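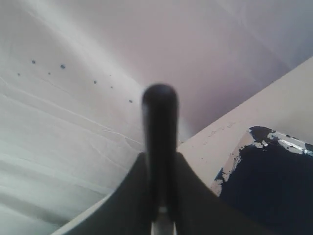

Who may claim the vacant seat on the Kosura ferry?

Any resident of Barrios who has been on the waiting list for at least 60 days may apply, provided that the former holder of the seat has given it up in writing or has died.

The Office of River Crossings had given this reply so many times that it was printed on a card and kept at the front window. Etelka Bakos handed out the card every morning. She had worked at the window since the old landing closed, and in that time she had not been asked anything about the ferry that the card did not cover.

In February a man named Telmo Cabello came to the window and asked about seat 54.

Mrs. Bakos consulted the register. Seat 54 was held by Carys Morris, a schoolteacher, who crossed to Kosura each morning and returned each evening. The fee was paid. The register showed no letter giving up the seat and no notice of death.

"The seat is occupied," she said.

"I sit beside it," said Mr. Cabello. "I have seat 53. She has not been on the boat since the fall."

Mrs. Bakos explained that a holder was not required to use a seat. The rules of the Office required only that the fee be received by the first of the month. Mr. Cabello said that he understood this. He did not want the seat. He wanted to know who was paying for it.

The Office did not release the names of payers. Mr. Cabello was given Form 8, Request for Information Concerning a Fellow Passenger, and was told that it would be reviewed in the order received. He filled it out standing up. In the space marked Reason for Request he wrote that she used to lend him the newspaper, and that he had one of her gloves.

The form went upstairs to Ignacio Blackwood, Deputy Supervisor of Seating. Mr. Blackwood was known in the Office as a careful man. He returned the form twice, the first time for a missing initial and the second time to ask whether the glove should be considered lost property, in which case it ought to have been turned over to the purser at the time it was found. Mr. Cabello replied by mail that it had not been lost. She had taken it off to turn the pages and left it on the bench, and he had expected to give it back the next day.

Mr. Blackwood read this letter at his desk and then took it down to the cash room.

The payments for seat 54 had been made in coins, in an envelope, through the slot in the street door. The clerk in the cash room, Danilo Umali, had entered each one in the book in his small, upright hand. The envelopes bore the seat number and nothing more. Mr. Blackwood asked whether Mr. Umali had kept any of them. Mr. Umali said that the Office kept everything, and brought out the box.

The envelopes were of the cheap gray kind sold at the Funa stores. On the back of the most recent one was a line of arithmetic, done by a child and marked correct in red ink.

"Her pupils," said Mr. Blackwood.

"I would not be able to say, sir," said Mr. Umali. "The payer is confidential."

Mr. Blackwood went back upstairs. It was his duty under the rules to write to the holder at her address on file and ask her to state whether she intended to resume travel. If no answer came, the seat would pass to the first name on the list, and there were more than 200 names on the list. He drafted the letter and had it typed. He then placed it in the tray for outgoing mail, and later the same afternoon he took it out of the tray and put it in his drawer.

The reply to Mr. Cabello was sent under the seal of the Office. It stated that his request had been considered, that the seat was held in good order, and that the Office had no further information it was permitted to share. It added, in a paragraph that did not appear in the standard text, that a passenger in possession of an article belonging to a neighboring passenger might continue to hold it until that passenger's next crossing.

Mr. Cabello folded the letter around the glove and carried both in his coat.

The register was next audited on 8 July 2018. The auditor noted an unsent letter in a drawer on the second floor and asked that it be mailed or destroyed. He noted also that the envelope for seat 54 had come in on the first of the month, as before, and that the sum inside was over by one small coin. Mr. Umali had entered it as credit toward August.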